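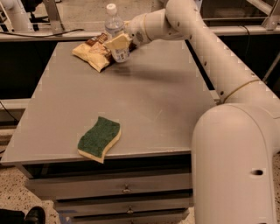 Lorraine Pickering wrote to me that local history doesn't need dates nearly as much as I seem to think it does, and that if she has to sit through one more list of what happened on this day in Wadside she will take her coffee out to the parking lot and drink it there. I have been turning her letter over all week, mostly while washing dishes, and I find that I agree with half of it and want to argue with the rest.

The half I agree with is easy enough to say. A bare date is a poor sort of gift. Our library's daily calendar will tell you that in a certain May the Mevero mill opened its second floor, and then on the next line that a bishop came through town, and then that a bridge washed out, all of it in the same flat voice, as if the three things weighed the same. If your grandmother worked on that second floor you would like to know whether the windows opened. If the bridge was the only way to the Wekent side, you would like to know how the people over there got their flour for the rest of the spring. The calendar doesn't say, and it has gone on not saying for as long as I have been reading it.

Still, I read it every morning, and I suspect a good many of my neighbors do too. There is something friendly about finding that the day you are standing in has been used before. I was never any good at history in school (I could not keep the treaties straight, and I believe I once put a canal in the wrong state), but I could always remember a thing if it was pinned to a day I already knew. My brother's birthday is the day the old Wekent depot burned, and that is the only reason I know the depot burned at all. Once I knew it, I wanted to know more, and I ended up spending most of a winter in the basement of the library with the town ledgers open in front of me.

Those ledgers are where I'd like to send Lorraine, if she'd go. The depot takes up one line in the calendar. In the books it takes up 29 pages, and they are wonderful pages! There is a bill for 438 feet of hose, a long quarrel over who had borrowed the ladder, and a claim from a farmer who lost two crates of hens and wanted them paid for as layers, though the railroad man insisted they were stewing birds. It was settled in the farmer's favor, I am glad to say. I would never have opened the book without the date. A date on its own is a door with nothing behind it that you can see from the street, and I understand why a person walks past. I only wish more people would try the knob.

So my complaint is a smaller one than hers, and I think it could be fixed without much fuss. The library has 1040 entries in its calendar, and hardly any of them tell you where the fact came from. Put the ledger and the page after each one. It would be slow work, and some of the entries will turn out to have no source at all - I have my doubts about the bishop - but then we would know that too, and could take them out or go looking. I would also let people write in underneath. Half the families on Pickering Street (yes, named for Lorraine's people, which makes her letter all the more interesting to me) could tell you something about the mill that was never written down anywhere.

Lorraine also says that dates make the past seem like a string of fires and openings, with no ordinary weeks in between. I have less of an answer to that. Most of what went on in Wadside went on slowly: people moved away one family at a time, the creek got browner, the dances stopped being held in the hall and started being held in somebody's barn, and then weren't held. You can't put any of that on a Tuesday. I would gladly read a whole book of it if she would write one, and I've told her so, and she has not written back yet.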